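Dronel Cable-Knit Sweater: Long-Term Review

Filed under: Clothing care, knitwear
Feb 17, 2018

Summary

The Dronel cable-knit is a heavy cream pullover sold by mail order through Hiltstead. It is warm, slow to dry and awkward to fold. I have worn it since June, mostly indoors and under a coat, and have washed it often enough to have an opinion on the yarn. This review covers construction, folding, storage bulk, washing and surface wear. Colour is not compared, as only the cream was in stock when I ordered. The catalogue number is 2189.

What was tested

One sweater, bought at full price. It was compared with the Turow fisherman pullover, which I have owned for longer and which is knitted in a plain rib. Both were washed in the same machine and dried flat on a rack. My kitchen scale gives 400 g for the Turow and 324 g more than that for the Dronel. The difference is noticeable on the shoulders after an hour or so, and more so on a coat hook.

Construction

The cables are deep and run the full length of the body. Side seams are linked, not overlocked, and lie flat under a jacket. The neck rib is firm and has kept its shape. The cuffs are looser than I would like and need turning back once when washing up. The hem rib is the weakest part of the garment: it has relaxed by a finger's width and does not fully recover after washing.

Folding

Cable knit does not take a crease in the way a flat jersey does. The ridges resist being bent across their direction and the fold tends to roll open. I fold on the bed, where there is room to lay the sweater out. Folded over, the upper layer of the Dronel sits with its twists on the diagonal while the layer beneath still shows narrower cables running nearly straight, so the two do not bed down into one another. The fold edge ends up as a gentle curve, and the corners bunch into rounded lumps.

The method that gives the neatest result is as follows. Lay the sweater face down and smooth it from the neck towards the hem. Bring each sleeve across the back in one straight line. Fold in half once only, hem to shoulder. A second fold makes a block too thick for most drawers, and it springs back within a minute.
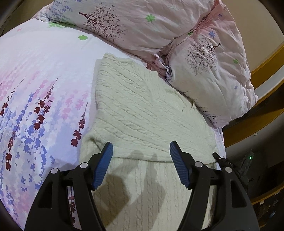

Storage

Folded once, the Dronel takes up nearly twice the drawer depth of the Turow. It fits a standard wardrobe shelf but not the shallow top drawer of my chest. Hanging is not advised. The weight pulls the shoulders into points, and the relaxed hem drops further. I keep it in a cotton Naidoo storage bag (size 2053, the larger of the two) with the zip left open by a hand's width. The bag holds this sweater and one thin cardigan. It will not hold two sweaters of this type without forcing.

Washing and drying

The label calls for a cool wool cycle and a low spin. I followed this and had no measurable shrinkage in the body or the sleeves. Drying takes two days on a flat rack in an unheated room, against one day for the Turow. The cables hold water along their undersides and should be checked by hand before the sweater is put away. Turning it over halfway through saves several hours.

Surface and wear

Small bumps formed early under the arms and have not increased much. A fabric comb removes them, but it should be drawn along the cables and never across them, or it lifts the yarn. Cream shows everything. Small brownish marks are plainly visible on this knit and need looking for before each wash, in good light, with the sweater laid out on both sides in turn.

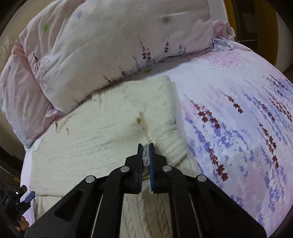

Spot treatment with a diluted wool detergent works on fresh marks if it is dabbed and left for ten minutes. Rubbing raises a fuzzy patch that stays. Older marks faded over two washes in my case without going completely. Loose ends should be drawn through to the inside with a blunt needle and not cut. I have done this twice, once at the cuff and once near the side seam, and both repairs have held.

Against the Turow

The Turow is lighter, dries faster and folds to a proper rectangle. The Dronel is considerably warmer and has the better neck and seams. For travelling I take the Turow. For a cold house I take the Dronel.

Ratings

Warmth: 9/10
Construction: 7/10
Ease of folding: 4/10
Ease of washing: 6/10
Resistance to marks: 3/10
Overall: 6/10

Hiltstead accepts returns on unworn knitwear with the tags attached. Sizing is generous, and I would order one size down.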